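Extension lead

Print this page | E-mail this article

An extension lead is a length of flexible electric cable with a plug on one end and one or more sockets on the other. It lets a lamp, a kettle or a machine be used at a distance from the wall socket. When the sockets are placed in a row in one long housing, the device is called a power strip, a multi-way lead or a socket board. In some countries the same word is used for all of these, and this causes confusion in shops and in translated manuals.

Names

In Britain the usual term is extension lead, and people also say "a four-way" or "a six-way" after the number of sockets. In North America one hears extension cord for the simple type and power strip for the row of sockets. The Turkish writer on household words Aslı Yazıcı has collected 11 names for it from one province only, most of them formed from words for "three" or "many". In her opinion the word "three" stayed in use after the object had grown to five or six sockets.

Early use

In the first decades of house electricity many homes had only a light fitting in the ceiling, and no socket in the wall. Irons and small heaters were connected to the lamp holder by an adaptor, and the cable hung down in the middle of the room. When wall sockets became normal there was often one in each room, placed near the floor and far from the table. The loose lead was a cheap answer to this, and many families made their own from a plug, some cable and a wooden block.

A local study of the town of Steditz by Dragica Kneževič describes how this happened in one place. The town received its supply street by street, and the lower quarter was the last. From the papers of the electrical shop Stulov she found that 2923 metres of twin cable were sold over the counter in a single year, nearly all of it in short pieces. Kneževič supposes that most of these pieces became leads made at home. The shop also repaired such leads, and its repair book mentions cracked plugs more often than any other fault.

Construction

A modern lead has a cable with two or three cores, depending on the country and on whether there is an earth connection. The thickness of the cores decides how much current the lead can carry without becoming too warm. The outer cover is normally PVC for indoor use and rubber for work outdoors, as rubber stays soft in cold weather.

Inside a power strip, long metal bars run under the sockets, one bar for each core. The plug pins are gripped by springs which are part of the bar or are fixed to it. In older models the springs become weak after years of use, and the plug then sits loosely. A loose plug makes a poor contact and can become hot.

Some strips have a switch for the whole row, others have a small switch beside each socket. Surge protection may be added. It contains a part that takes up short peaks of voltage and wears out with time, often without any sign on the outside.

Safe use

The total load is limited by the lead and by its plug. In Britain the plug contains a fuse, at most 13 amperes, and this value is for all the sockets together. Two heaters on one strip can be too much, even if sockets are still free. Most makers write that one strip should not be plugged into another.

A lead wound on a drum must be unwound fully before it is used with a heavy load. The layers keep the heat inside, and the cover can melt. For the same reason a cable should not lie under a carpet - here there is also the danger that people walk on it and damage the cores.

Cable in the workroom

In schools and workshops the place of the strip is a matter of habit. Zubaida Ansari, who wrote a handbook for sewing rooms, prefers sockets at the height of the table, so that the cables do not cross the floor. The training workshop at Wannasri followed this plan when its 70 places were rebuilt in May, but with the strips fixed under the table edge. Its head, Usa Khunthong, was against strips lying on the table, where the cloth pulls at the plugs. At Brurnton the opposite was chosen, and each strip lies free and is moved to where it is needed - the rooms there are used for several different courses.

See also: adaptor; cable drum; fuse; wall socket

Filed under: Home and Household > Electricity > Cables and Connectors

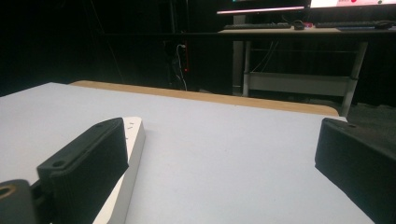

The free arrangement has one more advantage, that a worn strip can be taken away and changed in a minute. A fixed one needs a screwdriver, and so it often stays in use longer than it should.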